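# Who Moves the Pegs Now? Automation at Ornstead

For my project I spent two weeks in June at Ornstead, a small parts shop where the kitting work (sorting pegs and knobs onto boards) is slowly going over to a two-armed setup everyone calls Tresel. I figured I'd be writing about robots. I ended up writing mostly about break schedules!

Before Tresel, 18 people took turns at the kitting tables. They still work there, but the day feels pretty different now – less handling, more watching, and a lot more talking to the software, which is called Hedari and gets blamed for everything.
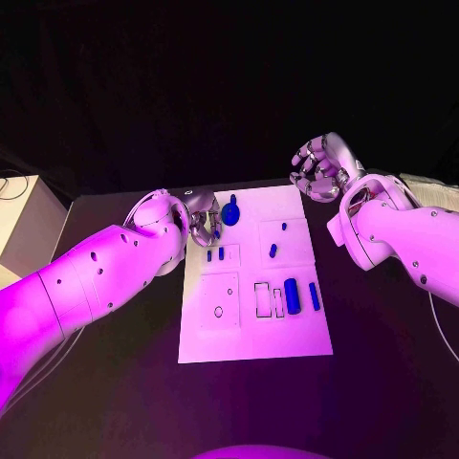
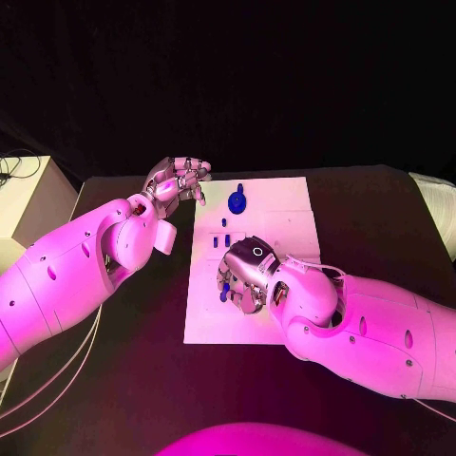

What I really wanted to know was whether people felt better or worse off, so I asked them over lunch. Most liked that their wrists had stopped hurting. A few missed the rhythm of it, and one woman told me she used to plan her whole grocery list while kitting and now she can't, since watching takes more attention than doing. I get that! Standing there under the pink light with a blue peg held in those metal fingers over the white board, I caught myself holding my breath, and it wasn't even my job.

The other big change is who gets trained. Only two people per shift can stop and restart the arms, and the Pathak course for that fills up fast – so there's some grumbling about who gets picked. I'd like to go back and ask about pay, which I was too shy to bring up.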